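November 12, 2020
Burgi Zaugg, for the Larnitz household storage study

Work since the September report has concentrated on the kitchen counter, which was the weakest part of the first survey. The original inventory listed cabinets and drawers in detail and treated the counter as a single location. Dagmar Jelínek has now split it into five zones and repeated the survey in all 35 homes. The revised inventory holds 1116 entries, of which 79 still lack a category.

Most of the uncategorized entries are containers. A lidded box, a canister and a utensil crock were all coded as "storage" in the first round, although people use them differently. The new form records whether the container has a lid, how the lid is attached, and what is kept inside. Snack bags get their own line — they were missed in the first survey when they sat inside another container.

Small appliances are coded separately from the items placed on or against them. Towels laid over an appliance are entered as textiles, with the appliance as their location. Kenza Younis has checked the rule against the older records and found it workable.

Counter material and edge type are also noted, at the request of Natália Abreu.

Counter items and surfaces, one kitchen:
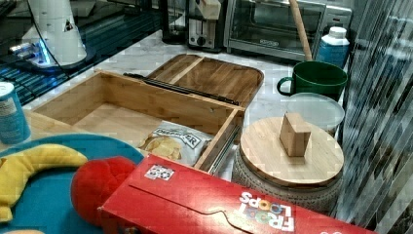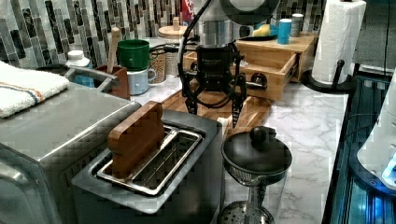
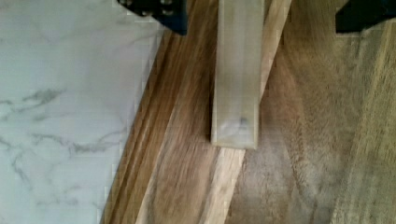
Two items remain open. The form has no agreed code for small drawer units that stand on a counter; Booker Achterberg has proposed treating them as furniture, which would move their contents out of the counter totals. The Leven entries were made on the old form and have to be converted by hand. No change to the budget is requested for either item.

The next period will be spent on the remaining categories and on a written coding guide.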